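Operador(a) de demonstrações para braço robótico
Referência da vaga: 3521
Candidaturas até 30 de setembro de 2020

A Daltari procura 4 pessoas para gravar demonstrações de tarefas com um braço robótico, no âmbito do projeto Zisthorpe. O trabalho é presencial, nas nossas instalações de Punen, em regime de tempo parcial. Não é necessária experiência em robótica. A formação é dada por nós e é paga desde o primeiro dia.

O que se faz

Cada operador conduz o braço de duas maneiras. Na condução manual, segura-se o braço pelo punho e leva-se a garra pelo percurso pretendido, com os motores em modo livre. Na condução remota, o operador senta-se numa bancada ao lado e comanda o braço com um manípulo, acompanhando os movimentos no monitor através da câmara do punho. As duas formas são usadas no mesmo turno e todos os operadores aprendem ambas.

As tarefas são curtas e repetidas muitas vezes. Nesta fase, o projeto trata de movimentos em espaços apertados: entrar com a garra entre paredes verticais, chegar a um ponto, encostar sem forçar, recuar pelo mesmo caminho. Mais adiante haverá tarefas de recolha e colocação de peças. Entre demonstrações, o operador repõe a posição inicial, confirma que a gravação ficou guardada e preenche uma linha na folha de registo com o código da tarefa e eventuais falhas.
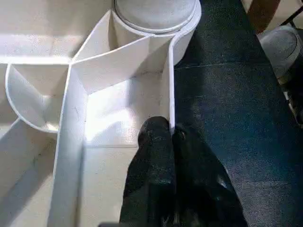 Uma demonstração com toque numa parede não é necessariamente uma demonstração falhada. Há tarefas em que o contacto é pedido e outras em que deve ser evitado, e a folha da tarefa indica sempre qual é o caso. O que se pede ao operador é que o movimento seja contínuo, a uma velocidade constante, e que as falhas fiquem assinaladas. Gravações apagadas sem registo criam mais problemas do que gravações más.

O conjunto a gravar nesta fase tem 736 demonstrações, distribuídas pelos operadores. Não há prémio por quantidade. Se uma tarefa estiver mal definida ou for impossível de executar como está escrita, deve ser comunicada ao responsável de turno, que a corrige ou a retira da lista.

Horário e condições

Turnos de quatro horas, de manhã ou à tarde, com duas pausas. Cada operador faz entre três e cinco turnos por semana, combinados com uma semana de antecedência. Contrato a termo, com início previsto para outubro e possibilidade de renovação. A remuneração é à hora e o valor é comunicado por escrito a todos os candidatos antes da entrevista. Inclui subsídio de refeição nos dias trabalhados.

O trabalho é feito em parte de pé. A condução manual exige algum esforço do ombro e do antebraço, pelo que se alterna com a condução remota ao longo do turno. Quem tiver limitações físicas pode candidatar-se e pedir para ficar apenas com a condução remota.

O que pedimos

Idade mínima de 18 anos.
Boa coordenação entre mão e olho.
Visão normal ou corrigida; a imagem do monitor tem por vezes zonas muito claras e é preciso distinguir bem as arestas.
Capacidade de seguir instruções escritas em português. O programa de gravação está em inglês, mas usa poucos comandos.
Disponibilidade para, pelo menos, três turnos semanais até ao fim do contrato.

Valorizamos experiência em trabalhos manuais de precisão, como costura, eletrónica, modelismo ou relojoaria. A prática com comandos de jogos também ajuda na parte remota.

Dados gravados

São gravadas as posições das articulações, a abertura da garra e as imagens da câmara do punho. Não se grava som. As mãos do operador podem aparecer em algumas imagens e, por isso, pedimos a assinatura de uma autorização no início do contrato.

Como concorrer

Enviar currículo de uma página e a indicação dos turnos preferidos através do formulário na página de recrutamento da Daltari, com a referência da vaga no campo do assunto. Não é preciso carta de apresentação.

Os candidatos selecionados fazem uma entrevista curta e uma prova prática com o braço, no mesmo dia. A prova não exige preparação. Respondemos a todas as candidaturas, incluindo as que não forem aceites.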